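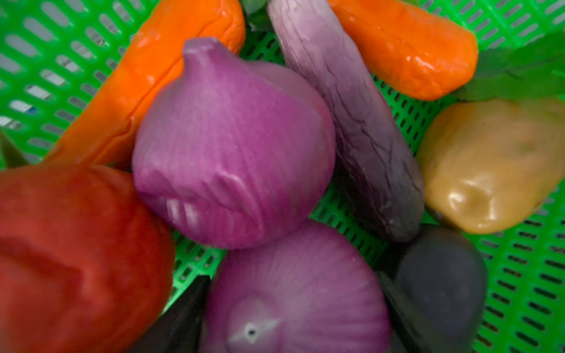 Artificial onions, carrots and eggplants in the green basket at the Stedeck shared workshop.

Stedeck workshop robot takes on the vegetable basket

2022-08-25

The robot arm at the Stedeck shared workshop has a name, Zollov, and a job, which is moving plastic vegetables from one basket to another. It has been doing this since July. On a good evening it gets through the whole basket, and on a bad one it picks up the same carrot until somebody goes home.

Dilruba Samarakoon started the build in her garage and moved it to Stedeck when the car needed to come back in. The arm is bolted to a workbench she bought from a closing print shop. Its joints are printed, its base is a slab of countertop, and the motor controller is a Prandar board that came secondhand with one channel dead. She wired around it. The arm was going to have a wrist that turned both ways and now has a wrist that turns one way and is patient.

"I wanted it to empty the dishwasher," Samarakoon said. "Then I read up on glass."

Vegetables were the compromise. They come in awkward shapes, they don't break, and a dropped onion can be put back without a broom. Purple onions are the current trouble. They are smooth and fat, and a grip that lands a little high slides off the neck and sends the arm up with nothing in it, after which it travels to the second basket and carefully sets the nothing down. The program logs this as a success. Samarakoon has been meaning to fix that.

Carrots go better, provided the arm takes them across the middle and leaves the greens alone. Early on it had a strong preference for greens. The dark eggplants are a separate problem, and the workshop lights are no help: put one down in a shadowed corner under a pepper and the software tends to treat it as more shadow. A desk lamp has been clamped to the shelf. Opinions at the workshop differ on whether the lamp counts as engineering.

The log stood at 2513 attempted picks when we stopped by. Samarakoon does not publish a success rate, citing the matter of the nothing. Her best run so far is 30 clean picks in a row, witnessed by 2 people, one of whom was soldering and had his back turned.

Money has mostly gone into the fingers. The current pair is lined with strips cut from a rubber shelf mat, replacing a foam version that wore out in a week and a silicone version that worked beautifully and stuck to everything, including the bench. The mat cost less than the coffee she drank while gluing it. Her total for parts this summer is 98 dollars, a figure that leaves out the Prandar board, the workbench and, by her own account, a few things she would prefer not to add up.

Núñez, the bicycle repair shop next door, has offered to lend a truing stand so the next base can be checked for wobble. It has also asked that the arm not be run during the lunch hour, on account of the noise the elbow makes. A new bearing is on order.

Next on the list is sorting. Samarakoon wants the arm to put onions in one basket and everything else in another, and she has written most of the code. Potatoes keep getting waved through as onions, which she considers a fair mistake for a first try. The pale eggplant has been sorted into every category available and one that she doesn't remember creating.

Anyone who would like to watch can come by Stedeck on open evenings. Visitors may rearrange the basket before a run but are asked to keep their hands out of it once the arm is moving. Real vegetables are not allowed on the bench, following a tomato.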